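7th March – Gurix collection, soft materials set

The session opened at episode 82 and closed at episode 112. The balloon was laid on the grey towel at the start of each episode, and the printed sheet was kept to the left.

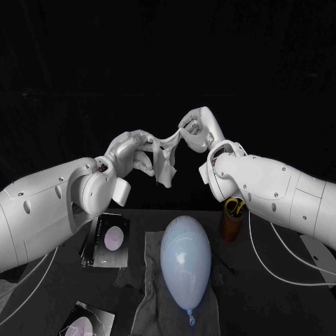 White stretch material held between both hands, balloon on towel.

Episodes in which either hand loses its grip are to be kept and labelled as such – they are required for the Petell training split. Wrist cables should be checked before each block.

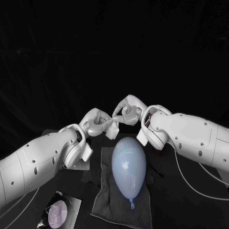
Zihan Cheng asked that lost grips be given a separate label for each hand, as the present single label is of little use in training. Agreed, from episode 122 onwards.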